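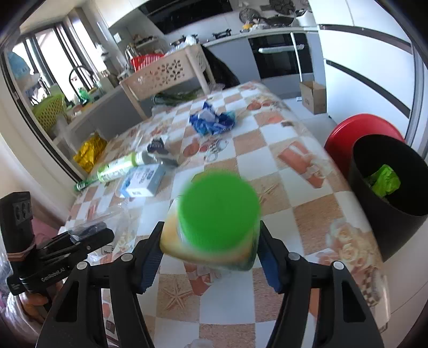 3. Collection of demonstrations

3.1 Places and people

The demonstrations used in this paper were recorded in private homes in Primberg and Plistcombe. We decided early to work in homes where people live and cook, and to leave the furniture and the objects as we found them. In our earlier study, carried out in the Makowska test kitchen, every object had its fixed place and the light was always the same. The policy learned from those recordings worked well in the test kitchen, but it failed very often when the table was covered with a patterned cloth or when daylight entered from one side.

The collectors held the gripper in the hand and performed the task by themselves, so no robot arm had to be carried into the home. Each collector received one afternoon of training. During this training they learned to keep the jaws visible to the camera, to close them at a steady speed, and to wait for a short moment before lifting. The last point was the most difficult to teach. People who are used to taking a bottle from a table do it in one movement, and in such recordings the moment of contact is hard to find afterward.

3.2 Tasks

We define a task as one object, one starting place and one goal place. The collector reads the task from a card, says it aloud, and begins. Objects were chosen from what was already in the home, with the condition that they fit between the jaws without force. Plastic bottles, small boxes, tubes and soft wrappers are the most frequent groups. Glass was not used.

Figure 2 shows one moment from a bottle task. The jaws are at the sides of a bottle with a green screw cap, just above the tablecloth, while other objects remain on the table behind it. The cap is blurred by motion. Such blur is common in our recordings, and we did not remove the blurred images, as the same effect will be present when the policy runs on a real arm.

Figure 2. A bottle held between the jaws of the hand-held gripper in a home kitchen. The view is from the camera on the tool.

The objects which do not belong to the task are important for our purpose. In a first version of the instructions we asked collectors to clear the table before each recording. We later gave up this rule – it made the work slower, and the table after clearing looked very similar from one home to another. In the present version, the other objects stay where they are, and the collector moves them only if they block the path of the hand.

3.3 Selection and labels

In total, 1,973 demonstrations were recorded. Every recording was watched by one member of the team, who marked the first contact, the beginning of the lift and the release. A recording was refused if the object fell, if the jaws left the view of the camera, or if the collector helped with the second hand. After this step, 1,344 demonstrations were accepted. For 319 of them the marks were set again by a second person, in order to check how well two people agree. The agreement was good for the release and weaker for the first contact, especially with soft wrappers, which change their shape before they are really held.

The marks were made with the Wellinum annotation tool. Written task names were corrected by hand, because different collectors used different words for the same object. We kept the original words in a separate field, so that they can be used for work on language instructions.

3.4 Division of the data

We divided the accepted demonstrations by home and not by recording. If recordings from the same kitchen appear both in training and in testing, the policy can learn the background, and the result looks better than it is. From the homes kept for testing we selected 50 demonstrations, with all object groups present. These were not seen by the authors who trained the policy until the final evaluation described in Section 5. The selection was made by Dorota Tomaszewski, who did not take part in the training.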